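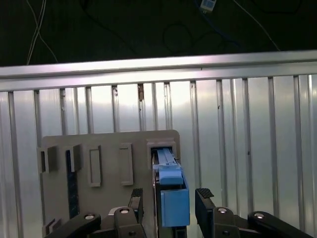

Marras two-finger gripper kit, used in our shared workshop in Eltbridge

I bought this kit in June, and I have used it almost every week until now, so I think I can give a fair opinion. We are building a small arm that takes blocks out of sockets on an upright board and puts them back.

Assembly took me two evenings. The manual is short and the drawings for the linkage arms are too small. I put one link in backwards and had to start that side again. Chelsea Tunstall, who shares the bench with me, lent me a better screwdriver, and I recommend you have one too. The pivot screws want a light hand: if you tighten them fully, the fingers move with jerks.

The ridged grip pads are the best part of the kit. They hold smooth plastic well, also when the block sits a little crooked. After over 1,000 cycles I see small wear on the left pad and none on the right. The seller says 2,000 before a change is needed, and I believe it. A spare pair costs $58, too much for two small pieces.

What I don't like: the fingers are wide. Between fixtures that stand close together there is little room, and I had to move two brackets on my board to get in. Also the opening width in the software drifts when the motor has worked for a long time. I must set the zero again after lunch. My old Dravier gripper did not have this problem, but it was slower and much louder.

Support answered me in three days, politely, and sent a new link without charge.

Four stars from five. I would buy it again for light parts. For heavy ones I would look for something else.

Oct 27, 2021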